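Technical Writer, Kitchen Installation Documentation
Wadard Cabinet Systems — Sandville office
Posted Sep 29, 2025
Reference: 101-K

Wadard supplies base cabinets, wall cabinets and fitted countertops to builders and independent installers. The documentation group maintains the installation manuals, parts lists and service bulletins for all current product lines. We are hiring one full-time technical writer to work on the Kaneko and Berkby lines.

Scope of work

The Kaneko manual set consists of 47 documents. Most were written before the change to the current hinge plate and need to be revised against the new drawings. The Berkby line has no installer manual at present; the writer will produce one from engineering notes, test fittings and interviews with installers. The first complete draft is due in November.

Duties

Write and revise step-by-step instructions for leveling, fastening, door alignment and countertop fitting.
Check each procedure at the test bench before release.
Keep part numbers in the manuals consistent with the parts database.
Answer document queries from the installer help line — normally within two working days.
Prepare source text for translation.

Requirements

Three years of experience writing instructions for physical products.
Ability to read dimensioned drawings and exploded views.
Working knowledge of a structured authoring tool. We use DITA; training is available for writers coming from another format.
Ability to use hand tools and lift 47 pounds with a second person.

Experience in carpentry, cabinet making or building inspection is useful but not required. A degree is not required.

Terms

The position is permanent after a probation period of 69 working days. Work is on site four days a week, with one day remote by agreement. Travel to customer sites does not exceed 10 days a year. Tools and safety footwear are supplied.

How to apply

Send a résumé and two writing samples to the documentation manager, Bořivoj Vávra, at the Sandville office. At least one sample should be a procedure with numbered steps. Samples under a confidentiality agreement may be redacted — state what was removed. Quote the reference in the subject line.

Shortlisted applicants will complete a paid editing exercise on site. Applications from agencies will not be considered. 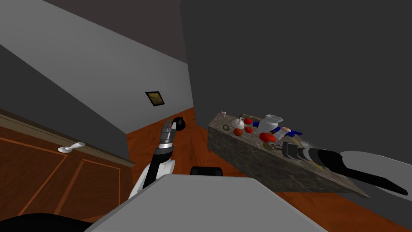

Interior rendering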